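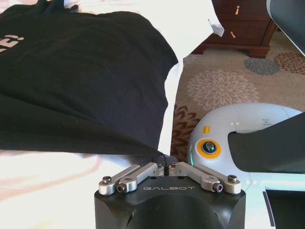 Pourquoi la pince saisit-elle parfois le drap en même temps que le vêtement ?

Le seuil de contact a été réglé sur une table rigide. Sur un matelas, les doigts descendent trop bas avant que l'effort mesuré n'atteigne ce seuil, et ils se referment sur deux épaisseurs de tissu.

## 5.2 Prises doubles sur support souple

Nous appelons « prise double » toute fermeture de la pince au cours de laquelle une partie de la literie est retenue avec l'objet visé. Ce défaut n'apparaissait pas dans les essais préliminaires, menés en laboratoire sur un plan de travail. Il est devenu la première cause d'arrêt dès le transfert du contrôleur Sanov dans les chambres du site de Wundby.

Le corpus Firport comprend 3 556 tentatives de prise, toutes tâches confondues. L'analyse de cette section porte sur les 400 tentatives où un textile est posé directement sur un lit. Parmi elles, environ 80 ont donné lieu à une prise double. Les autres échecs (glissement, prise à vide, perte de suivi visuel) sont traités en 5.4.

La séquence est la même dans la plupart des cas. Le planificateur choisit un point de prise au bord du tissu, à partir de la caméra de tête. La pince s'approche, puis descend jusqu'à ce que l'effort vertical dépasse le seuil. Le matelas cède sous les doigts et l'effort croît lentement. Lorsque la fermeture commence, les extrémités sont déjà sous le niveau de la surface initiale, et le creux ainsi formé ramène vers elles un pli du drap ou de la housse.

Le contraste entre les deux tissus n'y change rien. Un vêtement noir sur une literie blanche est segmenté sans difficulté, et le point de prise calculé est correct dans le plan de l'image. L'erreur se situe en profondeur. De plus, pendant la fermeture, les doigts et le carter de la pince masquent une partie de la zone utile à la caméra de poignet, et le module de vérification s'appuie alors sur la dernière estimation valide.

Le problème de sécurité vient de la phase suivante. Après la fermeture, le bras se relève à vitesse nominale. Si la literie est pincée, la tension augmente jusqu'au déclenchement de la limite de couple, avec un retard de 400 ms dû au filtrage du signal. Durant ce délai, le bras continue à tirer. Lors de l'essai du 11/6/20, la housse a entraîné une lampe posée au chevet, et l'opérateur a utilisé l'arrêt d'urgence. Il n'y a pas eu de blessé. Les essais sur lit ont été suspendus et n'ont repris qu'en juillet, avec une vitesse de remontée réduite.

Le cas bimanuel est plus délicat. Les deux pinces travaillent de part et d'autre du tissu et chaque bras possède sa propre limite de couple. Quand une seule des deux retient la literie, l'arrêt de ce bras n'était pas transmis à l'autre dans la version évaluée. Le second bras poursuivait donc son mouvement et pouvait étirer le tissu entre les deux pinces. L'équipe Bagheri, chargée de l'intégration, a reproduit ce comportement sur banc avec un drap tendu.

**Figure 3.** Configuration bimanuelle sur lit. Le tissu noir plié repose sur la couette blanche, entre les deux pinces.
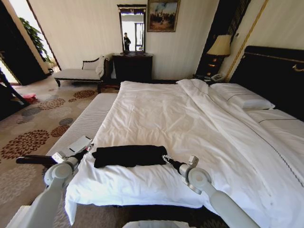
### 5.2.1 Mesures correctives

Trois modifications ont été apportées. Le seuil d'effort absolu est remplacé par un critère portant sur la pente de l'effort, qui détecte le contact plus tôt sur un support déformable. Une remontée lente de quelques centimètres précède désormais le mouvement nominal, et toute croissance de la tension pendant cette phase provoque l'ouverture de la pince. L'arrêt d'un bras est transmis immédiatement à l'autre.

Le premier point reste imparfait. Sur les couettes épaisses, la pente est faible et le critère se déclenche encore tardivement. Nous n'avons pas retenu de réglage propre à chaque literie, le modèle de matelas n'étant pas connu du robot à l'entrée dans la chambre.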